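Part-time bench helper wanted at Uchida Computer Recycling

Hi, I'm Yasuo Mizuno, and I run a small shop on Vakitz Street where old office computers get cleaned up and passed on to people who need one. We moved about 500 machines out the door last year (my knees felt every one of them!) and I'm looking for a person to share the bench with me, starting as soon as you're free.

You don't need a degree or a certificate. I learned by taking apart my uncle's PC and having to own up to it at dinner. What I do want is somebody patient, who reads the label before pulling the plug and asks when they're stuck.
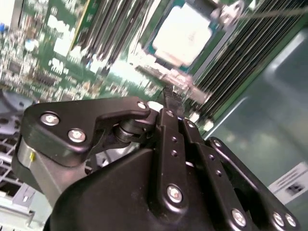 Hours are Tuesday through Thursday, noon to five, with a Saturday now and then when a school or an office drops off a big load. Pay is $185 a day, every other Friday, and I'll cover your bus pass. Lunch is on your own, but there's a very good dumpling place next door and I go there far too much.

Most days you'd be opening up desktops, testing memory, wiping drives and writing down what you find in our log, a shared spreadsheet called Drokham (don't ask, my nephew named it). Some days it's just dust. You'll also talk to customers, and plenty of them are nervous about computers, so a kind voice counts for a lot with me. 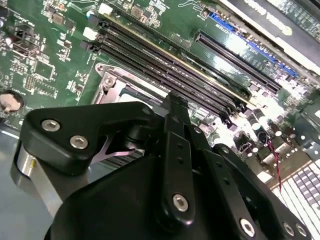 I should mention the lifting. A full tower can be heavy, and the pallets come in through the back where there are four steps and no ramp. If that's a problem for you, write anyway and we'll work out how to split things up. I'd rather have a good tester who never touches a pallet!

Oh, and the radio stays on. You get to pick the station after your first week.

What you'd be working on

Office desktops, mainly, plus whatever laptops come in with them. Everything gets opened, checked and logged before it goes on the shelf. 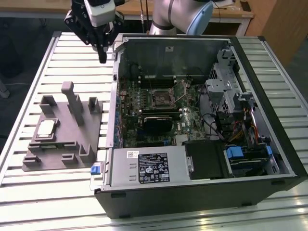 How to apply

Send me a few lines about yourself by 5 August 2022, or stop by the counter any afternoon we're open. No fancy cover letter, please. Tell me about something you fixed, or something you broke, and when you could start. I'll answer everyone, though it may take me a few days.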